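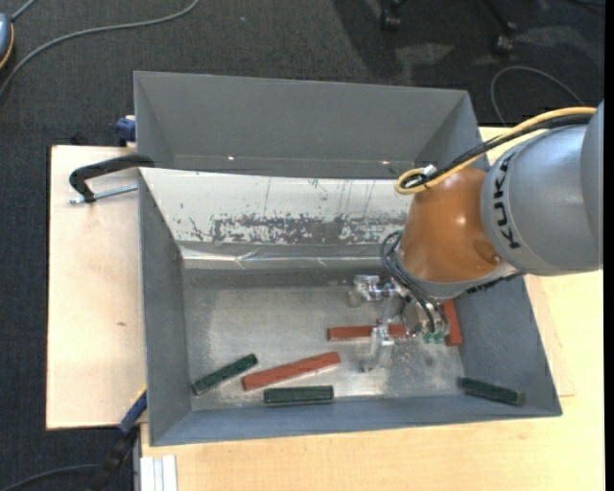 The Bin

The tables did not match. One was a little higher than the other, and she had to fold a piece of cardboard and push it under two of the legs before the bin would sit without rocking. When she pressed on a corner it stayed still. She stood up and brushed the carpet fuzz off her knees.

Her father had kept the bin in the garage in Wellville for as long as she could remember. It was gray metal, large and rectangular, and it had held onions, then fishing weights, then the blocks. After the funeral her brother had asked her what she wanted from the house. She said the bin. He asked if she meant with the blocks in it, and she said yes, with the blocks in it.

He had driven it over himself, three hours in the rain, and carried it up to the spare room. He had not stayed for supper.

The blocks were red and green, all of them long bars. They were the last of the ones from Tilik. Her father had worked there for most of his life, in the packing room, when Tilik still made building sets for schools. A full set had 1008 pieces and came in a wooden chest with rope handles. He used to say that he had packed 3000 chests, and that every one of them went out with the right number of pieces. She had no way to check this. The company had been sold to Louro when she was in high school, and Louro made plastic shelving.

She picked up a red bar and turned it over. One end was worn. She put it back.

When they were small, she and her brother had played a game with the bin. One of them shook it and the other had to take the bars out again without moving any bar except the one in hand. If another bar moved, even a little, the turn was over. Their father was the judge. He sat on an upturned bucket with his coffee and said "Moved" in the same voice every time. There was no arguing with it. Her brother argued anyway.

She was better at the game. She was five years younger and her hands were smaller, and she was willing to wait. Her brother always went for the bar on top. She looked at the ones along the wall first, the ones that had nothing leaning on them, and cleared those, and by then the middle was easier to see.

The winter she turned ten he stopped playing. He said it was a baby game. After that she played against her father, who was slow and very good, and who sometimes moved a bar on purpose when it was close to her bedtime.

The phone rang at twenty past four. It was her brother.

"Did you get it level?" he said.

"I used cardboard."

"Dad used a shingle."

"I don't have a shingle."

He was quiet. She could hear a television on at his end, and then she heard it go off.

"I found the other thing," he said. "The list."

"What list?"

"From Tilik. It was in his desk with the tax papers. It's a packing list, for one chest. He checked off everything on it except the long bars. There's a line through those and he wrote 'short' next to it."

She sat down on the floor with her back against the wall. From there she could see the underside of the tables and the side of the bin.

"So he took them," she said.

"I don't know. Or they were short and he bought the rest home himself, later on. It doesn't say. It says the chest was going to the school in Surnorby."

"Did it go?"

"It's signed. It went."

She thought about a classroom in Surnorby, and children building a bridge or a barn out of a set that did not have all its bars. It probably had not mattered. Children used what was there. But she knew what her father had been like about numbers. He counted the change at the gas station. He counted the stairs in other people's houses.

"He said every one," she said.

"I know what he said."

"He said it at the retirement dinner. He said it to the whole room."

"I was there," said her brother. "I was sitting next to you."

It was getting dark outside. In October the light left that room early, and she had not bought a lamp for it yet. She got up and switched on the one in the hall and left the door open.

"Are you going to keep it?" she asked. "The list?"

"I thought I'd bring it up to you. It goes with the bin."

"You don't have to drive all that way for a piece of paper."

"I wasn't going to mail it," he said.

She went over to the tables and looked down into the bin. The bars had slid around when she was working on the legs, and they lay at all angles now. Several of them were near enough to the wall to be simple. The rest would take some thought. She could not remember who had gone first, the last time the two of them played. He would say that he had.

"Come for supper this time," she said. "There's a stew. I made too much."

"What kind?"

"The kind with barley."

He said he would think about it, and then he said all right, he would come, but he would have to leave by five the next morning because of work. She told him the spare room was full of tables but that the couch was fine. He said he had slept on worse. He asked if he should bring the shingle.

"Is it still there?"

"It's on the garage floor, right where the bin was. I keep walking over it."

"Then bring it," she said.

After they hung up she put a second fold in the cardboard, since it had already begun to flatten, and tried the corner again with her hand. It held. She went down to the kitchen to see about the stew.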